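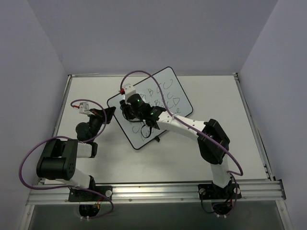 Small whiteboard for practicing letters: how do you get old writing off?

Reading time: 6 min

asnakech_m
5/2/20
Good evening to all. I would like advice on the small whiteboard, the kind with rounded corners and a thin black border that you lay on the table. We use it at home for writing practice, first the separate letters and after that the joined ones. My son fills it from one side to the other. The same B again and again, then C, then whatever he wants.

My problem is the wiping. If I clean it the same evening, it is perfect. If the writing stays for some days, a gray shadow of every letter remains, and the new letters sit on top of the old ones. He is six and he can no longer tell which C is his new C. I tried a dry cloth and a wet cloth. I also tried the felt eraser which we bought together with the board, and it only moves the black dust to another place.

Is there a method which does not destroy the surface? And do you clean it every day, or do you leave the writing so the child can compare?
Asnakech Mamo, Stestville

trutov_pen
Write over the old letters with a fresh marker and wipe at once, before it dries. The new ink makes the old ink soft. For a board of this size it takes two minutes. I was doubtful too when my sister told me.

G.Yilma
I agree with the marker method for the fresh shadows. For the older ones, use a little rubbing alcohol on a cotton cloth, then a cloth with plain water, then a dry one. Open the window. Please do not use the rough side of the kitchen sponge. I did this to my first board, and after it every letter stayed in the scratches forever.

bilano77
Alcohol every week is too much in my opinion. My board became dull after one school year of it, and then the ink held even worse than before. Now I use warm water with one drop of dish soap. It is slower but the board still shines.

G.Yilma
I did not say every week. I said for the old shadows. I have used alcohol maybe 7 times in total on the board I have now, and it is still smooth. It may depend on the coating. A cheap board has only a thin painted layer, and with this kind I would also be careful.

asnakech_m
Thank you both. I tried the marker method this morning in one corner and it took off most of it. There is one long word in joined writing which does not want to leave. I am afraid it was written with the wrong pen.

trutov_pen
If it is a permanent marker, the same trick works but you must repeat it. Go over the word completely, not only along the line, and wipe small parts.

mrs_lowercase
May I disagree with something else? You ask if the writing should stay. I think yes, until the next practice. When I taught first grade I always kept the last row from yesterday at the top, and the child wrote the new row below it. They see by themselves that the bowl of the B is rounder today. If everything is wiped clean, there is nothing to compare.

bilano77
For this I take a notebook. The board is for making mistakes quickly and removing them. My daughter was afraid of paper because the mistake stays there. With the board she wrote 93 times the letter C in one evening and was not tired. I know because she counted aloud.

mrs_lowercase
A notebook is fine too, but the movement is different. On the board the marker slides and the letters come out big and open. On paper the same child writes small and presses hard. I would compare board with board.

G.Yilma
One question for Asnakech: does the board lie straight in front of him, or turned? My son's rows were always climbing, and I was correcting him for weeks. Then I turned the board a little on the table, so the long edge followed his arm. After this the rows stayed parallel to the edge. He holds the pen in the right hand, so for him the right top corner goes away from the body.

asnakech_m
Straight, because I put it straight. When I leave the room, he turns it himself and I turn it back. Maybe I should stop doing that.

G.Yilma
Yes, let him turn it. Only check that it does not slide. I put a damp cloth under mine.

trutov_pen
A damp cloth under a board with a cardboard back is not a good idea, the cardboard will swell. A piece of shelf liner is better.

G.Yilma
Mine has a plastic back, but this is correct for others.
Gebremedhin Yilma

asnakech_m
I write the result for those who find this later. The long word needed the marker three times, then a little alcohol, and now I see it only if I hold the board against the lamp. I keep one row for comparing and wipe the rest after dinner. He starts school in September, and I would like him to know the joined letters of his own name before then. The D is still a problem. He begins it from the bottom.

mrs_lowercase
Put a small dot where the D starts. Wipe away the dot when he does not look for it anymore.

Related topics
Joined letters before or after print letters?
Markers that do not smell, what do you buy
Left-handed child smears every row
Lined or plain board for first grade
How to store markers, cap up or cap down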